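Oil or varnish for a wooden table that gets used every day?

Gergely Magyar
We moved to Dukarham last winter and bought a big second-hand table for the back room. I gave it a coat of Iltus oil when it arrived and it looked lovely, but now I keep reading that oil is hopeless for a table people eat and work at, and that I should have varnished it. My brother-in-law says sand it all back and start again. I'd really like to keep the warm brown colour and the grain, because that's why we bought it!

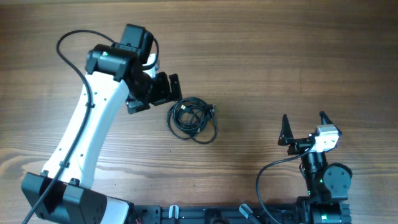
The other thing is tea. We drink gallons of it and we're not a coaster family -- I've tried, believe me. So is it worth the bother of changing, or do I just oil it again? I've got 12 days off coming up and could do it then.

hegyi_19
Just oil it again. Varnish looks great until somebody scratches it, then you're sanding the whole top to fix one mark. With oil you rub the bad bit with fine paper, going along the grain, wipe on a bit more and carry on with your life. Thin coats though, and wipe off whatever hasn't soaked in after a quarter of an hour or it goes sticky. I made that mistake on a bookcase and it was tacky till Easter.

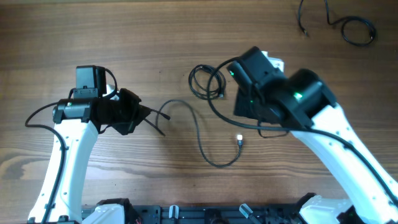
Brown table top with darker streaks and swirls in the grain

And lay the oily rags out flat outdoors to dry, don't screw them up in the bin. They can catch fire by themselves.

Udska
Varnish. Had mine years, no trouble.

Marsh Lane Pete
Bit of both sides here. Varnish won't grip over fresh oil, so if you do want to switch, you've got a proper sanding job first and it's miserable indoors. Hard wax oil is a decent halfway house and copes with hot mugs better than plain oil, but check the tin to see if it'll go over what you've used. Try it on the underside first -- mine came out a shade darker than I wanted.

642 views | 19 shares

Related
White rings on a sideboard
How long before I can put plates on an oiled table?
Wobbly table leg, glue or screw?

Contact us | © 2020 Hegyi Home Help | Back to top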